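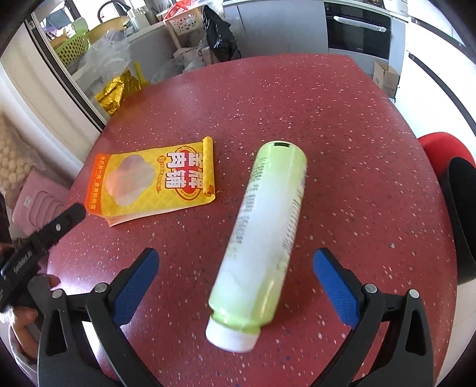
Figure 3. A snack packet and a light green plastic bottle on a red speckled tabletop.

4.2 Do front-of-pack claims change what people buy?

The case for front-of-pack labelling rests heavily on studies in which shoppers are asked what they would choose. We are doubtful that such answers tell us much. A person sitting at a desk with two packets and no queue behind them has time to read. The same person in a supermarket aisle, with a child and a list, mostly does not.

Our own survey ran into this problem. Of the 300 households recruited in Brineck and Hultbridge, 54 per cent said they "usually" checked the salt content of packaged snacks before buying. When we compared those answers with the till receipts they had agreed to send us, the self-described checkers bought salty snacks about as often as everyone else. It is possible that they checked the label and bought the product anyway. It is also possible that they told us what they thought we wanted to hear, and the receipts cannot separate the two.

The Caltia trial is often cited as stronger evidence. It reported a 19 per cent fall in sales of high-salt products after a coloured label was brought in, and it drew on more than 2,000 transactions. We have two objections. The trial began in July, when the stores also moved several of these products to a lower shelf, and the authors make no allowance for the move. The comparison stores were also smaller and served an older clientele. Some part of the fall may well be due to the label, but the published figures give no way of saying how much.

Imported foods raise a further difficulty that earlier work has largely passed over. Where the main text of a packet is in a language the buyer does not read, the nutrition panel is often a sticker added by the importer - small, pale and placed wherever there was room. Survey questions that ask about "the label" do not say which one is meant. We reworded ours after the pilot, though we are not convinced the new wording was understood any better.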